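A Heavy Board Under a Light Plate

Most people who build with interlocking bricks spend their money on bricks. The surface underneath gets whatever is left over, and a thin baseplate on a bare tabletop moves when pushed. It also flexes. A builder pressing a brick down at one corner can lift the opposite corner enough to loosen work already done there.

Chukwuemeka Adebisi, who writes the assembly notes for Umgate, puts a slab under the plate. The slab should be larger than the plate in one direction, so that a strip of it stays bare. Loose bricks go on the strip. They are within reach of the work, and a speckled surface does little to hide them.

Weight matters more than finish. Umgate's trial boards were cut to 600 millimeters on the long side, and none of them shifted under normal hand pressure. Lighter boards from Hedico did, until rubber feet were added.

Pairing is the second habit. Bricks are stacked in twos before they go to the plate, the lower one chosen for its grip on the studs and the upper for color. A 2x4 on top leaves eight studs for the next course. The pair is lowered level and pressed at the center. Pressing at one end first seats that end and leaves the other riding high, a fault that shows up two courses later as a gap.

Adebisi keeps a log of seating faults. It stood at 148 entries in April, most of them made at the edge of the plate, where the builder's hand has the least support.

Sorting by color before a small build saves little time. A spread pile, one brick deep, can be searched by eye. Finished pairs are better kept off the slab, to one side.

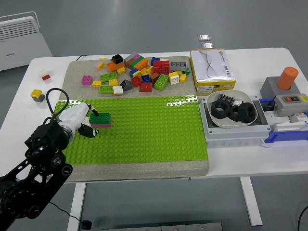
Surley writes that a folded dish towel under the slab cured the rattle on an old kitchen table, though it had to be pulled flat again after every session.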